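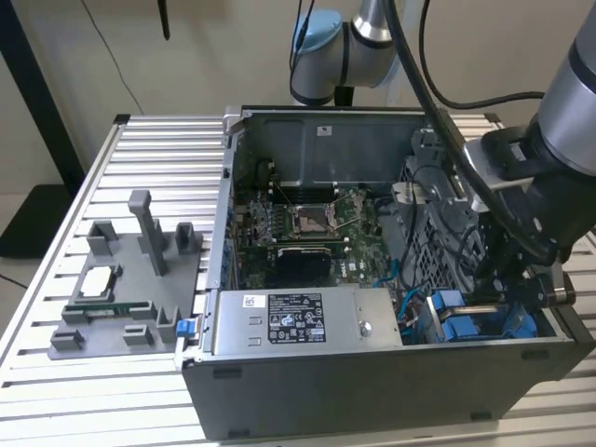
So I did a thing to my calf. If you've been reading here since the fall you know I finally joined a real basketball league after years of pickup games, and you also know I've been insufferable about it. Well, the basketball gods were paying attention.

We were playing Larnik, who are the nicest team in the league and also the tallest, and it was late in the third quarter. I wasn't doing anything heroic. I wish I could tell you I was going up for a rebound over somebody's center, but I was jogging (jogging!) back on defense and pushed off my left foot to turn around, and something in the back of my leg went pop. I turned around to see who had kicked me. The closest person was my own teammate, a good ten feet away, looking at me like I'd lost my mind.

Anyone who has watched enough sports on TV knows what that "who kicked me" thing usually means, and I sat on the end of the bench with a bag of ice feeling sick to my stomach. I was already doing the Achilles math in my head. Surgery, boot, scooter, next season gone. Hsiu-ying Ko, our point guard, who has done just about every injury there is, came over at the timeout and squeezed the back of my ankle and made me lie on my stomach while she squeezed my calf and watched my foot. It moved. She said that was a good sign and to go see a doctor anyway, and then she went back in and hit two free throws.

The doctor agreed with her. Calf strain, the middle kind. The tendon is fine, I'm fine, everybody's fine, but no running or jumping for a while and then we see. I asked what "a while" meant and got a very long look.

Anyway, that was in December, and I have now been a spectator for 4 games, and I have some thoughts about being a spectator.

First of all, the gym at Huvbridge is freezing. I had no idea! When you're playing you're sweating through your shirt before the first whistle, and meanwhile your friends and family are up in the bleachers in their coats losing feeling in their toes. I'd like to apologize to my sister, who came to every game last year and only complained twice. I bring a blanket now, and a thermos.

Second, I talk way too much. I'm a quiet player, I think (my teammates may disagree), but put me on the bench in a sweatshirt and apparently I have opinions on every screen and every switch. At the Trerska game I yelled "corner, corner, CORNER" so loudly that the ref looked over, and the corner was empty. There was no one there to pass to. I had just gotten excited.

The thing that has surprised me most, though, is how much more I see. On the floor I mostly know where the ball is and where the person I'm guarding is, and the rest is a blur. From the bench you notice that Hsiu-ying starts every play by looking left, even when she's going right, and that the other team falls for it over and over. You notice who gets back on defense and who sort of strolls. I'm a stroller, it pains me to report. My sister filmed part of a game last year and I watched it with my leg up on a pillow and, wow, do I stroll.

The rehab is boring. Heel raises on both feet, then heel raises on the one foot, then the same thing off the edge of a stair while holding the railing. I do them while the coffee is brewing. I've also been riding the exercise bike, which I loathe, and I got through a whole season of a baking show on it. Last week I was cleared to walk fast on the treadmill, and I walked fast on that treadmill like it was the finals.

As for the team, we're doing better without me, thanks for asking. We beat Trerska by 14, and then we beat the Fröhlich team in overtime, which I watched through my fingers. Hsiu-ying made the winner off the wrong foot and claims she meant to.

If all goes well I can start light shooting in 3 weeks, feet on the floor, no jumping. I have already picked out new shoes. My old ones were worn smooth on the bottom and I'm choosing to blame them for everything. If anybody has a favorite calf sleeve that doesn't slide down to your ankle the second you move, please leave it in the comments, I've been through two already and they both ended up as very expensive socks.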